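# Wellthorpe Araya 545 Dental Compressor

Oil-free air for practices with two to four chairs. It lives in a closet, makes air, and asks for very little conversation.

The compressor is the least photographed thing in any dental office. Practices will put the new scanner on the home page, the espresso machine on Instagram, and the founder's boat in the lobby newsletter. The box in the back that runs every handpiece in the building gets a mention once a year, usually at 8:15 on a Tuesday morning, usually at high volume.

The Araya 545 is our attempt to keep it out of the conversation the rest of the year.

## What it does

It takes room air, squeezes it, dries it, filters it and sends it down the line to your handpieces, syringes and chair valves. There is no oil in the compression chamber, so there is no oil to find its way into a bonding surface. Your composite has enough reasons to let go already.

The membrane dryer works all the time the pump is running. Older designs had to stop and purge themselves, and they had a gift for picking the middle of a crown prep. The 545 dries while it pumps and carries on.

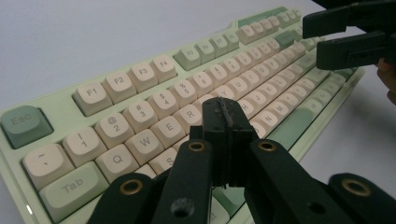
Pressure is held in a 90-liter tank with a coated interior. The coating keeps rust out of your air and, further along, out of your patients, who tend to ask questions about that sort of thing. The tank drains itself on a timer. You may still open the manual drain once a month if you miss the old days.

## Specifications

| | |
|---|---|
| Model | Araya 545 |
| Chairs served | 2 to 4 |
| Compression | Oil-free, twin head |
| Tank | 90 liters, coated |
| Dryer | Membrane, continuous |
| Duty cycle | 100 percent |
| Noise hood | Optional (Grudance) |
| Remote panel | Included |
| Order number | 1,144 (write it without the comma; our order form is easily upset) |

The 100 percent duty cycle means you can run it all day. We don't suggest you try to prove it over a weekend with the windows open, as one practice did. The compressor was fine. The upstairs tenant wrote to us.

## Noise, and what to do with it

Every compressor maker calls its product "whisper quiet." We have met people who whisper like this, and we did not sit next to them twice.

With no hood, the 545 sounds like a refrigerator with opinions. Behind a closed door most staff stop hearing it by the end of the first week. If your equipment closet shares a wall with an operatory, or with the desk where you discuss treatment plans and money, order the Grudance hood. It fits over the whole unit, has its own fan, and comes off with four latches when the service technician visits.

Please don't build your own hood. We understand that you own a saw. Compressors need moving air around them, and a homemade box full of carpet scraps turns a good one into a slow oven. The warranty has a paragraph on this, and the paragraph has a history.

## The remote panel

The 545 comes with the Nadska panel, a small screen that mounts wherever the person who opens the office in the morning will see it. It shows tank pressure, dryer state and hours until the next filter change. It has one button. The button turns the compressor on and off.

We were asked many times to add an app. The Nadska panel can send the same readings to a computer on your office network, where they appear on a plain page in any browser. You can look at it from the front desk. You don't need an account, and it will never ask you to rate your experience of compressed air.
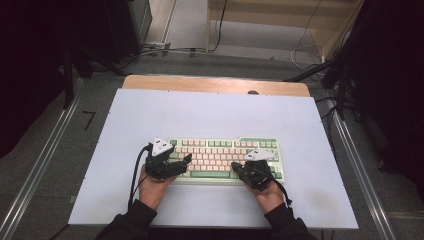

Alerts come in two kinds. Yellow means "sometime this month" and red means "before the next patient." Earlier panels had an orange as well, and everyone treated it as yellow, including us.

## Filters and service

- Intake filter: every six months. Takes five minutes and no tools.
- Dryer pre-filter: yearly. Also no tools, though a flashlight helps.
- Bacterial filter: yearly, at the same visit.
- Piston seals: when the hour meter says so, done by a technician.

The filter kit holds everything for one year in a single box, with September stickers if you'd like to do what most of our customers do and change it all after the summer closure. Used filters go in the trash unless your local rules say otherwise. They look alarming. That was in your air, and now it isn't.

## Before you order

Measure the closet door. The 545 will pass through a standard interior doorway, but we have been in closets reached by something closer to a porthole. Measure the turn at the end of the hallway as well.

Check that the unit can have its own circuit. If it has to share with the sterilizer, the two will take turns tripping the breaker, and you'll end up blaming the sterilizer.

If you plan to add a fifth chair within a couple of years, ask us about the larger Araya frame now. We'd be happy to sell you a second compressor later on, but you won't enjoy finding a place to put it.

## In the box

Compressor and tank, four rubber feet, intake filter (fitted), Nadska panel with mounting plate and cable, flexible outlet hose, one year of filters, and a printed manual. The manual is short. Page two is worth reading before you plug anything in.

Installation by a Wellthorpe technician is priced separately and takes half a day, longer if we have to move the holiday decorations first.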